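Gravgate Community Kitchen – September progress report to the Rusu Fund

What a month! When we last wrote, the evening cooking classes had just moved to the Stirkanard building and we were still hunting for a second instructor. Both sessions are now full, with 46 people signed up across the two groups, and there is a waiting list for the first time since we started.

Edgars Jõgi took over the beginners' group and has been a joy to watch. He starts at 6 p.m. with knife skills, then everyone makes one soup and one bread, and they eat together before cleaning up. Several people had never baked a loaf before. One woman brought her father along the second week, and now he comes without her!

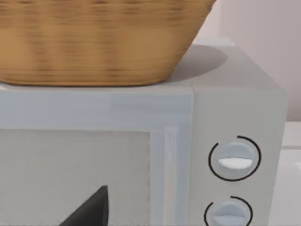

Our biggest worry in the spring was attendance dropping off after the first few weeks. So far it hasn't. Of the 14 people in the beginners' group who began the course, 11 are still coming every time, and two of the others moved to the later session because of work shifts. We'd love to get the last one back – we have called and left a message.

Spending is a little under plan. Flour, oil and dried beans now come through Broris at a bulk price, and the savings went straight into bus passes, which people had been asking for. Rent is paid through the end of the year. The full table is attached as before.
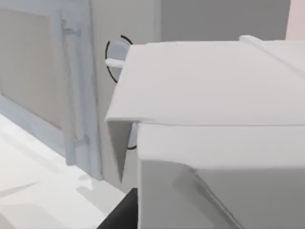 The recipe booklet is nearly done. It has grown well past what we promised you, mostly thanks to families sending in their own dishes, and we still need to check the amounts in the dumpling recipes (three versions, all delicious, none of them agree). Printing should begin next month.

Still open: the fall menu, a bigger sink, and whether to add a lunchtime class for retirees. Edgars is keen to teach it. We would need your okay to move money from the travel line.

3 comments | 11 shares

Contact the kitchen office | © Gravgate Community Kitchen | Back to top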